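Home | Guides | Checklists | Tenants | Contact

Print this page | E-mail to a friend

Moving-in check for a rented flat, with my comments
Updated 02/09/2025

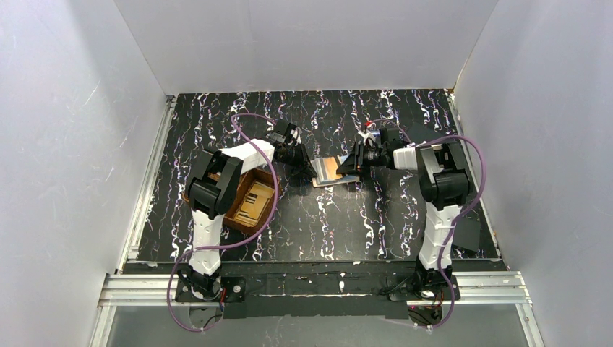
Olumide Afolabi wrote to me that the first version of this list was too long, and that a tired person with boxes in the hall will only do the first page. I made it shorter. It is the list I used for our flat in Fustthorpe, and later for my sister's in Lenia Court.

Do it before you sign the inventory. Write OK, NOT OK or NOT SEEN beside each point.

ELECTRICITY
1. Fuse box: can you reach it without a ladder? Are the switches labelled?
Comment: ours had labels, but two of them were wrong. I wrote new ones.
2. Press the test button on the safety switch. It must trip at once.
3. Sockets: no cracks, no brown marks, nothing loose in the wall.
Comment: NOT OK behind the cooker. The agent sent an electrician after 12 days.

GAS AND HEATING
4. Ask for the gas safety record and read the date on it. It must be less than one year old.
5. Carbon monoxide alarm in the room with the boiler. Press the button.
6. Turn on every radiator and wait. Touch the top and the bottom.
Comment: the bedroom one was cold at the top. It needed only to be bled.

SMOKE AND ESCAPE
7. One smoke alarm on each floor, tested by you, not by the agent.
8. The front door opens from inside without a key.
9. Windows: each one opens, closes and stays closed.
Comment: the kitchen window was painted shut. I did not sign until this was written down.

WATER
10. Look under the sink and behind the toilet for damp.
11. Find the stop tap and try to turn it gently.
Comment: it was in the cupboard of flat 85 -- not in ours! Ask for this in writing.

METERS
12. Write down every reading, with the agent present. Our water meter showed 331.

Keep one copy for yourself and send one to the agent the same day.

Comments (3)

Ajayi: Point 11 is very useful. Mine is under the stairs, behind the hoover.

M. Jundov: Should the landlord pay for the alarm batteries? Mine says no.

Ajayi: Look in your contract, mine says the tenant changes them.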